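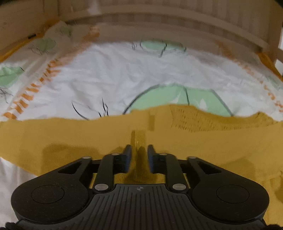
Hukik hand-held gripper closed on a fold of ribbed knit, duvet underneath.

Hukik Hand-Held Gripper: Setup and Upkeep
Reviewed by Idun Fjeld

The Hukik arrives assembled except for the straps. First setup took me 19 minutes, most of it spent on jaw alignment. Close the jaws on a strip of paper and pull. If the paper turns as it comes out, one side is leading. Loosen the outer link on that side, square the jaw and retighten.

The linkage runs on silver pins, and these need the most care. The manual asks for a drop of light oil every 4000 cycles. I would halve that for bedding and knitwear. Lint packs in behind the two larger pins by the ribbed body and the jaws begin to close late. A dry brush clears it. Keep oil off the fingers.

Grip on fine knits is good. The slim fingers will take a narrow fold without gathering up the whole cloth. Smooth cotton is harder, and I had to press down to start a fold.

Wipe the crosshair target with a dry cloth only. Obinna Oyewole at Fivstead used solvent on his and had to order a new one.

Weight: 775 g on my scale
Spare pin set: included
Rating: 4 out of 5. A point off for the manual, where the link diagram is printed too small to read.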